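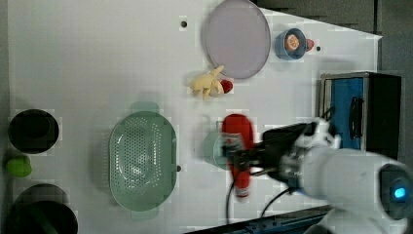

**sgolestani** – 2024-12-22

I need to settle on a drain time for blanched green beans before they go into the freezer. My current method is two minutes in boiling water, two minutes in ice water, then straight into the colander. Mine is the same general type as the oval mint-green one with the short end handles, holes in the base. The beans still freeze into one block. Batch size is 295 g. How long do you drain?

**drunham_4**

Draining alone won't do it. Water sits between the beans and a colander with holes only in the base clears slowly. Spread them on a towel, one layer, then freeze on a tray before bagging.

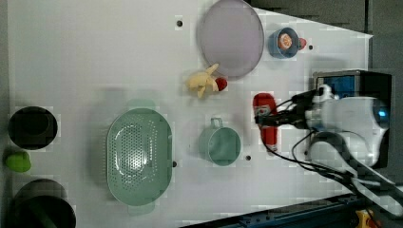 Also check your ice bath. Two minutes is short for thick beans. If the center is still warm they steam in the bag and you get frost.

**Asanka Debnath**

Disagree on the towel. I weighed a batch both ways last January. Starting weight 148 g, and the difference between ten minutes in the colander and a towel dry was 4 g. The tray is doing the work.

**drunham_4**

4 g of water on 148 g of beans is enough to glue them together – it's all on the surface.

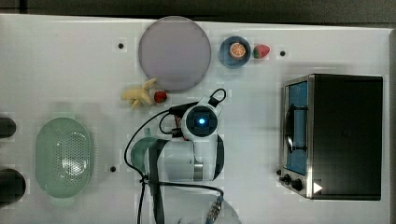

*Large round plate, small blue bowl with an orange slice.*

**sgolestani**

Tray freezing I can do. My freezer shelf is narrow, so it would be two rounds per batch. Does a flat plate work in place of a tray?

**Asanka Debnath**

Yes, if it has a rim and you keep to one layer. Metal is faster. I use a Skidorer quarter tray, two hours, then bag.

**magalhaes_k**

I skip blanching for beans I'll use within a month. Texture is fine in soup.

**drunham_4**

In soup, maybe. Fried, they go leathery.

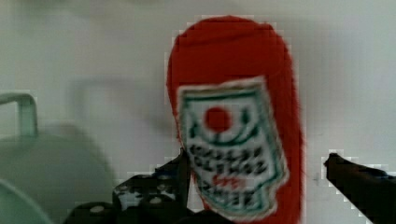

*Red ketchup bottle, white label with a thin green outline.*

**sgolestani**

Trying tray plus towel on half, tray only on the other half. Will post weights.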